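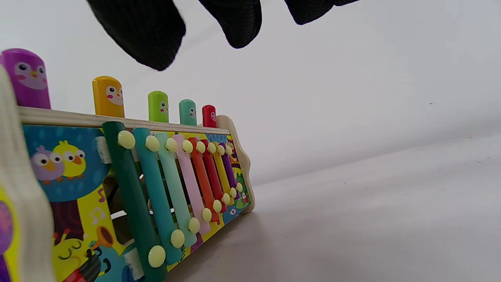

How Does Sound Get to Your Ears?

Tap a table with your finger. Now put your ear flat against the table and tap again. The second tap is louder, even though your finger did the same thing both times. To see why, you need to know what a sound is.

Sound is shaking

Every sound starts with something shaking. The shaking is usually too small and too quick to see. Scientists call it vibration. Put your hand on the front of your throat and hum, and you will feel a buzz. Two small folds inside your throat are vibrating, and they shake the air as it goes past.

When an object vibrates, it pushes the air next to it. That air pushes the air a bit further on, and so the push travels outwards — a bit like a shove passed along a queue. Each bit of air only moves a tiny way and then comes back. The push is what reaches you.

Hitting, plucking and blowing

There are lots of ways to start something vibrating. A guitar string is plucked. A recorder is blown. Drums and xylophones are struck, either with a hand or with a stick or mallet.

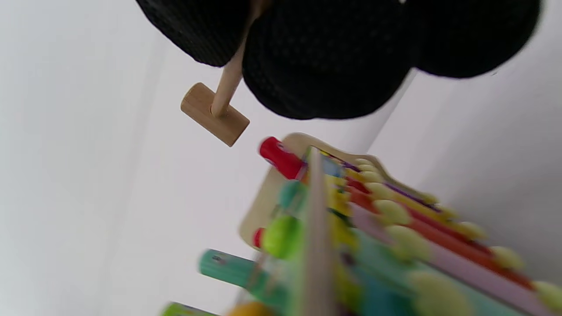 A small wooden mallet with a round head.

Hit a drum gently and the skin moves a little, so the sound is quiet. Hit it hard and the skin moves further, so the sound is loud.

High and low

Whether a note is high or low is called its pitch. Fast vibrations make high notes and slow vibrations make low ones. On a xylophone the short bars vibrate faster than the long bars, so the short bars sound higher.

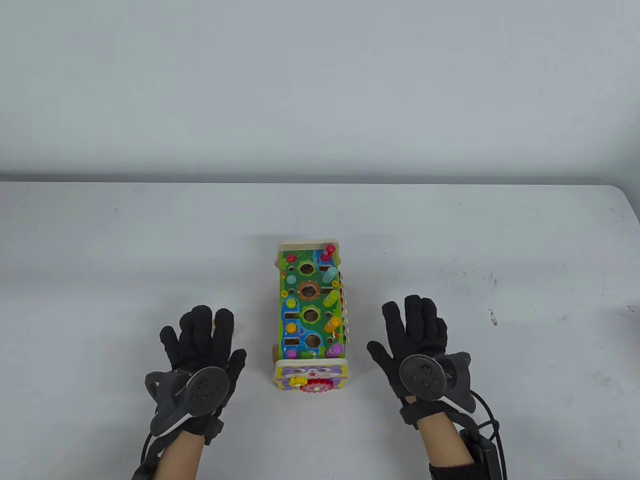
A wooden activity toy with a green top and coloured knobs.

Size matters in other instruments too. A double bass has long, thick strings and plays low notes. A violin has short, thin strings and plays high ones.

Inside your ear

The outside part of your ear collects sound and sends it down a short tunnel to the eardrum. This is a thin piece of skin, and it vibrates when sound reaches it. Behind it are 3 tiny bones that pass the vibration on to a curled tube filled with liquid. Very small hairs in the tube pick up the movement and send signals to your brain.

Back to the table

Sound travels faster through wood than through air, and less of it spreads away before it gets to you. With your ear on the table, the tap comes straight through the wood.

Try it with a friend at the other end of a long table. Ask them to scratch the top very softly, first while you sit up and then while you listen through the wood.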